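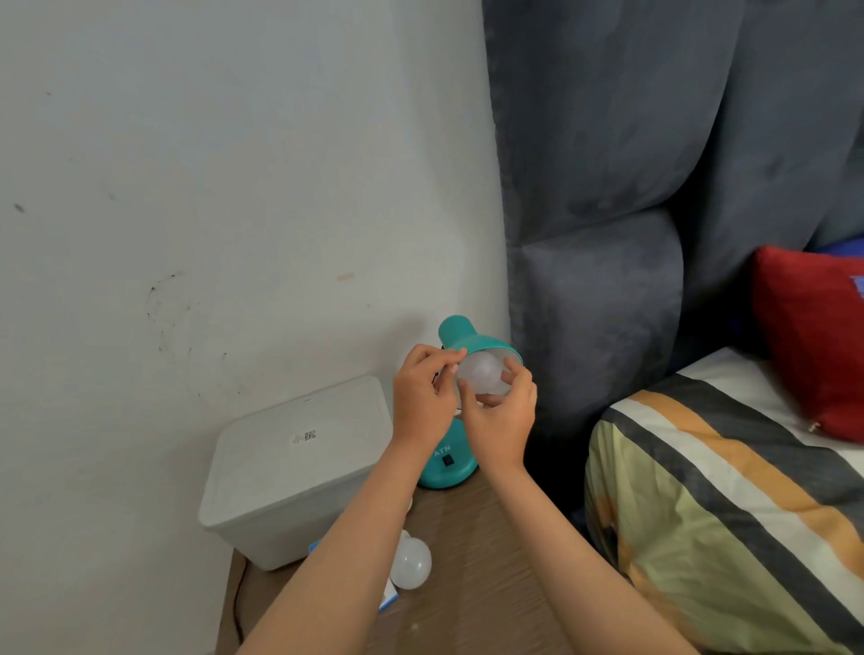
Rirville cell: progress report to the Simard fund
29 January 2022

The Utum arm has been back in service since September, after the wrist bearing was replaced. It has now run 1783 cycles on the bulb-changing task. The target for this stage is 2000.

There were 23 stoppages. Most came from the gripper pads, which had worn smooth and let the bulb turn in the grip. New pads are fitted and the closing force has been set lower. Six stoppages were put down to a loose connector at the elbow, now clamped.

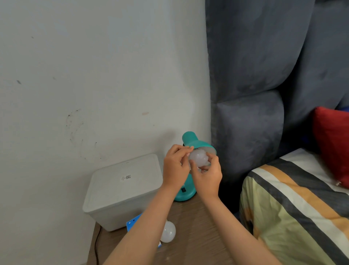

Reading time: 1 minute

The hand demonstrations for Cladamura use a teal desk lamp and a frosted bulb held in both hands at the mouth of the shade. The arm's approach angle will be reset from these before the next run.

The pads are wiped and the joint zero is checked at the start of each shift. Spending is within the grant. We ask that the unspent parts money be carried over to pay for a spare wrist cable.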